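Storing a hair dryer at a dressing table with small drawers
Community Help > Home and Furnishings > Bedroom

Posted by Govon
Guidance is requested on the storage of a compact hair dryer at a white carved vanity table with an oval mirror. The drawers are shallow, and the dryer prevents them from closing. The table is used each morning by two members of the household, and the top must remain clear for makeup. The nearest outlet is 3 feet away. Is it acceptable to leave the dryer on the shelf below the mirror between uses?

2 replies

Tridier
Storage on the shelf is not recommended. The dryer should be switched off, unplugged and allowed to cool before it is put away. A period of 5 minutes is sufficient for most compact models. Painted finishes may discolor where a hot nozzle rests on them, and artificial flowers should be kept well clear of the air stream. A holder fixed to the side panel is suitable, provided that the screws are shorter than the thickness of the panel. The cord should be looped loosely and never wound around the handle.

Okafor
We use a hook on the wall. It works.

Govon
Both replies are appreciated. The side panel measures 35 inches from floor to top, which leaves adequate room for a holder. It will be mounted toward the back so that the drawers remain accessible, and the pencils and other small items will be moved from the shelf into the left drawer.

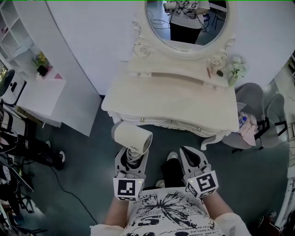
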